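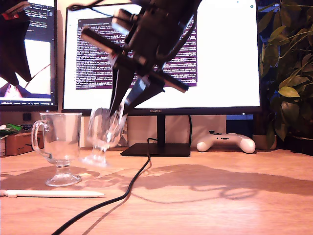

Gripper on the Vulell arm with one of the stemmed glass mugs, second mug standing to the left.

Tuesday, after lunch

Carrying on with the gripper on the Vulell arm, which I had hoped to be finished with by now, but there we are. Chiến Nông found last week that the fingers were closing a touch late on one side, and he was quite right, so this morning I took the finger plates off, gave the slides a good clean with a dry brush and put everything back with fresh screws from the Saneck tin (the old ones had gone soft in the heads and I really didn't fancy fighting them again next month).

The two fingers are different shapes, one narrow and one broad, and they do NOT like being tightened one after the other. What works is to nip both up lightly, close the gripper by hand, let them settle against each other, and only then go round properly. I did it the wrong way first, of course, and lost most of an hour wondering why the tips crossed!

Re-zeroed afterwards. The fully open position now reads 1376 on the encoder, and I've written that on the card inside the Phan cupboard in case the settings file gets overwritten again. Closing speed brought down to 90 from whatever silly value I had left it at.

Then on to the glass mugs, as they're the least forgiving things we own. I ran 5 lifts with the new setting and 4 were lovely. On the other one the mug swung over as it came up and the foot drifted before it had cleared the desk, so I stopped the arm there and lowered it by hand. My feeling is that we're gripping too low on the bowl and the stem end is free to swing, but I'd like Chiến's opinion before I touch the approach height.

Cable: there is still a length of it wandering across the desk by the monitor stand. Please could whoever is in first clip it back along the edge, and put the pen away too while you're there.

Still to do: new pads from Pestent (ordered, no word yet), check the sideways bars for play, and repeat the lifts with the grip a little higher up the bowl. Arm is parked and powered down, key in the usual drawer.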